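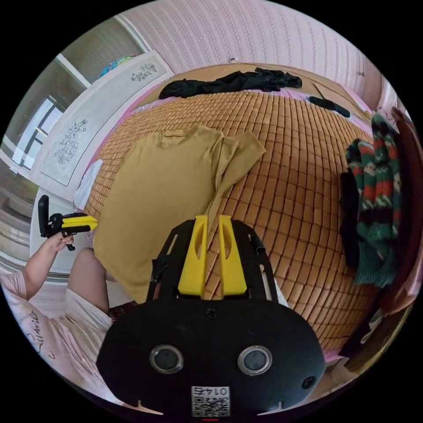

The Spare Room Returns

For much of the past two decades, the spare room was regarded as a luxury that new housing could do without. Floor plans shrank, guests were directed to motels, and the third bedroom was sold as a study. In Prokville, that position is now being reconsidered.

The Flurkwood Housing Institute surveyed 1042 households across Prokville and the neighbouring district of Hiltau between March and September. Its report, released last month, found that 42 per cent of respondents had accommodated a relative or friend for longer than a fortnight in the preceding year. Many had done so in a lounge room, on a fold-out or a mattress that was put away each morning.

The Institute attributes the change to several pressures. Rents in Hiltau have risen faster than wages, and adult children are remaining at home or returning to it. Grandparents travel from interstate to assist with new babies and stay until childcare can be arranged. Shift workers at the regional hospital, some of whom live two hours away, board with colleagues during the week and drive home on Sunday.

Planning rules have been slow to respond. Under the current Prokville code, a room smaller than nine square metres may not be described as a bedroom, although it may lawfully be slept in. The distinction affects parking requirements, valuations and insurance, and the report recommends that it be removed. Council has agreed to review the provision – a process expected to take up to 14 months.

Designers have moved more quickly. At Oyelaran, a terrace development on the former dairy site, each of the 99 dwellings includes a ground-floor room beside the bathroom, with its own door to the side path. Purchasers were offered the option of removing the room in favour of a larger kitchen. Few accepted. Residents interviewed for the report used it variously for sewing, for night-shift sleep and for an uncle recovering from a hip operation.

The report also considers the matter of comfort. It notes that guest rooms are commonly furnished with whatever the household no longer wants elsewhere, and that visitors seldom complain. Older guests reported difficulty with low beds and poorly placed light switches. A firm mattress, a reading lamp within reach and a cleared shelf were the improvements most often requested, ahead of a television.

The Institute will conduct a second round of interviews in Hiltau, where the housing stock is older and sleep-outs remain common. Several of those enclosed verandahs date from the postwar years and have no insulation. Owners wishing to take part may register at the Flurkwood office during business hours.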